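Minutes of the Fellowship Meeting, Sat 26 November
Taken down by me, because my pen was the one that worked

Opening
We got going late. The coffee was slow and two people were stuck behind the train on Clarnar Road. There were enough of us for a vote, so we prayed and started. I read out the October minutes, which had one mistake in them (I put the men's breakfast on the wrong page, so it looked like part of the roof discussion). Fixed, and approved with that change.

Opening reading
We read the lost son parable from Luke 15, all the way through to the older brother this time. I'd asked for that because we always stop at the party! There was a good long talk about it. One member said she had been the older brother for most of her life and only figured it out in her forties, after years of keeping score at home and at work. Another said he still can't picture anybody running down the road to meet him. We didn't try to fix that for him, we just sat with it a bit. I'm not writing down more than that, since we agreed way back that what's shared in the reading stays in the room.

Money
Opening balance was $3,032. We took in $510 in gifts and spent $190 on study books and $70 on postage for the prison letters. That leaves $3,282, and yes, I did it twice. The question came up again of whether we should keep this much sitting there when families are short on heating. No decision, but most of us were leaning toward giving some of it away before the winter gets bad. It goes on the December agenda as its own item, near the top, so we don't get to it at the end when everyone has their coat on.

Letter writing
Still going well at the Paucar facility. The chaplain's office has asked us to use plain white envelopes only, no stickers and no return address labels. I had been using the labels with the little doves on them, so that was me, sorry. Four more men have asked for someone to write to. Three got matched at the meeting, and I'm taking the fourth if no one else speaks up this week.

There was some back and forth about what we should write. A couple of us felt every letter ought to have a Bible verse in it. Others (me included) think you can also just tell a man about your garden and your bad knee, and let him know somebody thought of him on a Tuesday. We ended up agreeing that each writer decides. Please do keep to first names and send everything through the church address.

Testimony evening
We'd like to hold it in December, before the school break. Three people have said yes to speaking and one is thinking it over. I asked that we tell speakers ahead of time that they can stop whenever they want and don't need to have a happy ending ready. That passed with no argument at all, which surprised me. Ten minutes each, with a song in between. The keyboard pedal squeaks, so somebody please bring oil.

We also talked about whether to record it. The vote was no. People say more when they aren't being recorded, and I was glad it went that way.

Christmas meal
Same plan as last year: soup, bread, pie, anyone who walks in gets fed. Vinetti Bakery will give us rolls again if we pick them up before they open. Wovuvo Rentals can lend us extra chairs but needs them back the next morning, so we need a driver with a truck. The sign-up sheet is on the board by the coat hooks. Please write what you're bringing and not only your name (we had a LOT of potato salad last time).

Table covers came up too. I like a bit of color and said so. Someone else wanted plain white for Christmas, and we went around on that longer than it deserved. We'll settle it when we set up.

Lime green cloth on a white table, and a white tabletop: 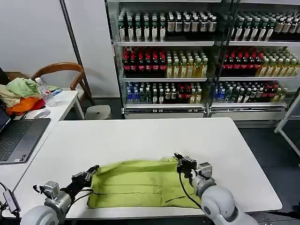
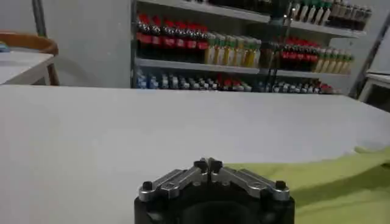
Things people said they'd do
Call Vinetti Bakery about the pickup time: me
Return the study books that came with pages missing: the Wednesday group
Ask the Paucar chaplain about sending Christmas cards: letter writers
Find a truck: still open, please help
Oil for the keyboard pedal: also open

Prayer and close
We prayed for two members in the hospital, for a son who hasn't called home since summer, and for the new men on the letter list. We sang one verse without the keyboard and closed. Next meeting is in December, same room, and I'll put the coffee on earlier.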